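**Desk fan hums louder every night. Oil it or bury it?**

Mine starts humming at 11 pm and by midnight it's a small airplane. Cleaned the grille twice. Is this fixable for under 50 bucks?

**Wissam Hijazi** · 4 votes

Dust gets into the shaft behind the blades. Unplug it, pull the blades, wipe the shaft, then one drop of light machine oil. Don't use cooking oil. I did, and my bedroom smelled like a diner until December.
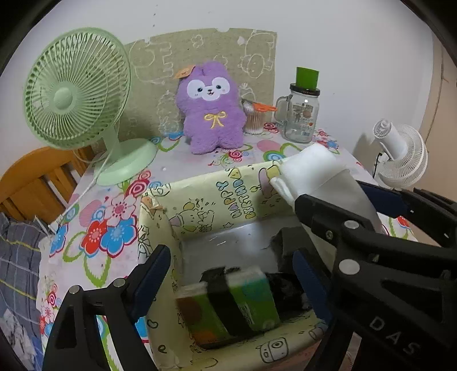
Let it run on low for an hour afterward. If it still hums, the bearing is worn — and a new fan costs less than your evening.

**fukell716**

just turn it up, then you can't hear the hum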